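Unit 5 – Good Practice for Hand-Held Gripper Recording
Course notes, Thư Kiều. Revised June 30, 2026.
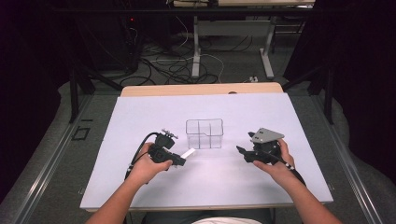
The rules below apply to all seated tabletop tasks. They follow the Dasmont lab sheet, with changes agreed with Kvido Halás in October.

5.1 Before recording
Both grippers are opened and closed fully once. Check that each cable has slack at full reach and does not cross the work area. Mount screws are checked by hand – no tools at the table.

5.2 During recording
Start and end each take with both jaws clear of the object. Forearms stay off the board. If a part is dropped, finish the motion, then mark the take as failed. Do not repeat the grasp within the same take.
Maximum take length is 300 seconds. After 200 takes the operator changes, even if the set is incomplete.

5.3 Floor and cables
No cable may lie where the operator's chair rolls. Cables behind the table are moved only with the power off.

5.4 Log
One line per take: operator, task code, result. Failed takes are kept. The Gurkthorpe set holds 3270 takes and is the reference for log format.

Reading for next session: sections 5.2 and 5.4, plus the Shaikh checklist.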